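Coffee corner, second try

Oct 15, 2023

So many of you wrote to me after the drip coffee post (2,713 views, which for this blog is a stampede, thank you!) that I feel I owe you the rest of the story. The old Zamora is gone. It went to my cousin's garage, where I'm told it is very happy, and I have gone over to the capsule side. I know, I know. I held out for years and I had opinions about it, loud ones, and some of you have been reading long enough to remember them.

What changed my mind was two weeks in September at a rental up in Primadholm. The place had a capsule machine and no other way to make coffee, so I sulked the first morning, and by the third I was up before everyone else just to push the lever and stand there in my socks. One glass of coffee, nothing left over, no half pot going bitter on the warmer until noon. I used to throw out so much coffee! I never measured it and I don't want to.

Anyway, the machine is white, with a big metal lever across the top and a clear water tank around the back. I'd wanted black, to match the capsule holder, but the white has grown on me. I will say the tank is my favorite part. You can tell how much water is left without lifting anything, and if you've ever run a coffee maker dry while half asleep you'll know why I care. The dark lid comes off for filling and I do it with a pitcher, right where it stands, so I'm not carrying a sloshing tank across the kitchen.

Now the table. My first setup was terrible. I had the machine shoved all the way over on the left with the tray behind it, and the capsules in a mixing bowl in front, and every single cup meant reaching over something. I knocked the bowl off twice. Capsules roll a lot farther than you'd think, and I found one behind the radiator last week.

Zdzisław Chmielewska from downstairs came up to borrow my good scissors, looked at it for maybe five seconds and said, "Why is the tray back there?" I didn't have an answer. So we moved everything that same afternoon, and I haven't wanted to change it since. Machine in the middle. Tray on the left, on the same side as the spout, so the glass slides out from under and only has a little way to go. Capsules on the right. You pick one with your right hand, drop it in, lever down, glass goes left. It sounds like nothing when I write it out, but it's a nice little line to work along at six in the morning.

The tray is the teal one from Conska, the rectangular one with the rounded corners. I looked at wood ones first and they just disappeared on that tabletop, wood on wood, and I kept setting the glass down half on and half off. With the teal I can find it even without my contacts in. It has a bit of a raised rim, so a drip stays on the tray and I can carry the whole thing to the sink. (It does not fit in my dishwasher. I have tried it at every angle.)

The capsule holder is a black wire thing on a round base, and I went back and forth on it for ages. The drawer kind is neater, I'll give you that, and the machine could sit on top. But I like seeing the colors! Orange is what I have in the morning and teal is after lunch, and yes, the teal goes with the tray, and no, I didn't plan it. The wires do collect dust. I run a damp paintbrush through them when I remember.

Two people asked about glasses versus mugs. I've gone to plain clear glass tumblers with a thick bottom. I like watching it fill and I stop it a bit early most days. Mugs are cozier, but my favorite one is too tall for the spout and it spits all over the front.

What I spent, for those who like to know: the tray and the holder together came to 44 dollars. The machine was a birthday present from my brother, so I can't help you there, and I'm not going to ask him. I also got a bottle of Plumar descaler and it's still sitting sealed under the sink with a sticky note on it that says READ FIRST. I'll report back once I've been brave.

Things I still want to fix: the power cord, which comes out on the tank side and wanders over the wood however it likes. I bought those stick-on clips and they peeled off by the next morning. If you've got a kind that holds on finished wood and doesn't leave gunk, please tell me in the comments. And I need somewhere for the used capsules. They go in a yogurt tub right now, and it's as pretty as it sounds.

Oh, and wipe the drip tray grate more than you think you need to. I lift mine off and rinse it every evening along with the glass, and it takes no time, but skip it for a weekend and it gets sticky in all the little slots.

Pictures:

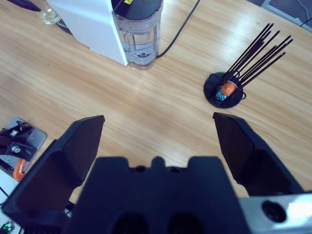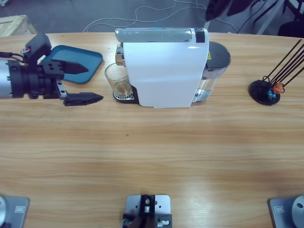
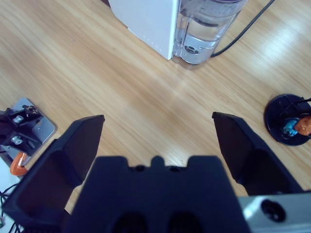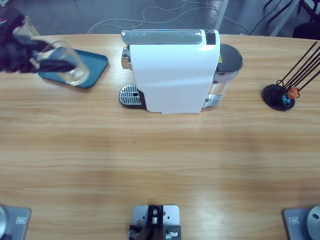
Light wood tabletop in all of them. The glass with a little coffee in the bottom is in the second one.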